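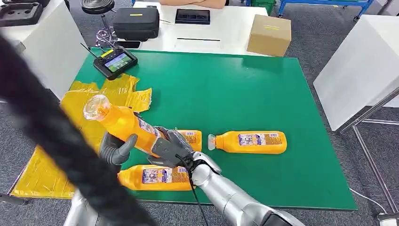 Admissions > Design Schools > News

Lunetti drops the mystery object from its interview day

News | Entrance Prep | Portfolios | Forum

June 23, 2025

The Lunetti School of Design has told applicants to its master's program in interaction design that they will no longer be handed an unnamed object and asked to improve it in 13 minutes. The exercise, a fixture of the school's interview day and the source of a great deal of bad sleep, goes away with the next intake. In its place comes a take-home brief, which applicants will have 11 days to lose sleep over.

The change was announced in a two-page notice on the admissions site, one page of which is about parking.

Under the new format, each shortlisted applicant gets a written brief by email, works on it alone, and brings the result to a single interview. Sketches, paper prototypes and clickable screens are all allowed. Group work is not. The notice asks that applicants "resist the urge to bring a video," and then gives the maximum length for a video.

The written test stays. It will still be held in December, will still be scored out of 200, and will still include the drawing question that asks for a familiar place from an unfamiliar angle. Past applicants have answered it with so many views from the ceiling that the notice now lists the ceiling as a familiar angle.

Taha Younis, the program's admissions coordinator, said the object exercise had stopped telling the panel much. Coaching centers had worked out most of the likely objects years ago, and candidates were arriving with an improved stapler already in mind. "We gave one person a ladle," Younis said. "He redesigned the stapler."

Last year 158 people made it to the interview stage. Younis would not say how many places were open this time, except that it was fewer than that.

The coaching trade has adjusted at its usual speed. Prandance, which sells weekend workshops on spontaneous thinking, had a page up by lunchtime offering a course in take-home briefs. Its course on mystery objects is now half price. Skirnedeck, the portfolio site that many applicants use to submit their work, said it would add a separate upload slot for the brief and asked people to please stop naming their files "final."

One question that comes up every year did get an answer. There will be a projector in the interview room. There will not be an adapter for it, and the notice suggests bringing printed pages as well, on paper no larger than the table. The size of the table is not given.

Applicants who deferred from the last round can choose either format, provided they write to the admissions office before the test. Those who choose the old one will be given an object. The school has declined to rule out the ladle.

Samples of the new brief are due on the Ouazzani building noticeboard and, at some later point, online.

Shares 13 | Comments 11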